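4. Comparing the two end effectors

4.1 Cell and objects

All trials were run in the Wiltby cell, where a KUKA arm works over a large gray metal bin clamped to a wooden table. The bin has sloping walls on every side, and we like it for exactly that reason. Objects slide, lean and pile up against the slopes in ways they never do on a flat table, and a gripper that looks excellent in the open can suddenly seem clumsy when its target is resting against a wall. We left the paint and the floor as they were, scratches included, so the depth camera had to cope with bare metal and bright reflections throughout.

We compared 2 end effectors. The first, Pestberg, is a linkage gripper with jointed metal fingers, and it was built for this project. The second, Nalomance, is a plain parallel-jaw unit that we have used in the lab for years. Both were driven by the same controller and the same grasp planner, described in Section 3, with no tuning between them apart from the finger geometry.

The object set holds 44 household items and toys. We wanted a good spread of shapes and stiffness, so the set runs from rigid bowls and tumblers to brushes, molded animals and plush. Before each trial an operator tipped a handful of items into the bin from a box and stepped back. Nothing was straightened by hand. A typical layout for the linkage gripper is shown in Figure 4, and it contains two of our favorite problems: a plush dolphin lying partly inside a bright blue bowl, and an orange tumbler-shaped container tilted against the sloping panel, with the handle of a double-sided brush partly beneath it.

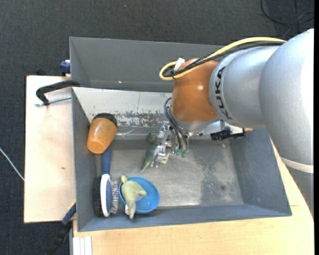 Figure 4. Linkage gripper over the bin. The dull green toy at the center is partly hidden by the gripper links; the bowl, plush dolphin, brush and orange container lie to its left.

4.2 Results

We logged 385 grasp attempts in all, split between the grippers by a fixed random order. A grasp counted as a success if the object was lifted clear of the bin walls and held until the arm reached the drop pose.

The linkage gripper did better on the whole set, and the gap was widest for objects near a wall. This was a delight to watch! The fingers can close at a slant, so one of them slides down between the object and the slope while the other comes in from the open side. The parallel jaws need room on both sides, and the planner often had to reject every candidate and ask for a nudge instead. Out in the middle of the floor the two were much closer, and on thin, flat items the parallel jaws were a little ahead.

Soft objects gave us the biggest surprise. We had expected plush to be easy for both, and it mostly was, but an object draped over a bowl is another matter. With the parallel jaws, the planner tended to choose a grasp across the rim, and the bowl came up with the toy. The linkage gripper did this too — just less often.

A total of 56 attempts ended without a lift. We went back through all of them with Lorenz Kofler, who wrote the segmentation module, and sorted them by cause. Most came from merged masks, where two touching objects were treated as one. Slips after a good first contact made up the next group. The few remaining cases were caused by the planner stopping short of the floor to protect the fingers, a limit we set conservatively in April and have since relaxed.

4.3 Effect of the wrist camera

The trials above used only the overhead view. We then repeated the wall cases with the Kälin wrist camera switched on, keeping everything else the same.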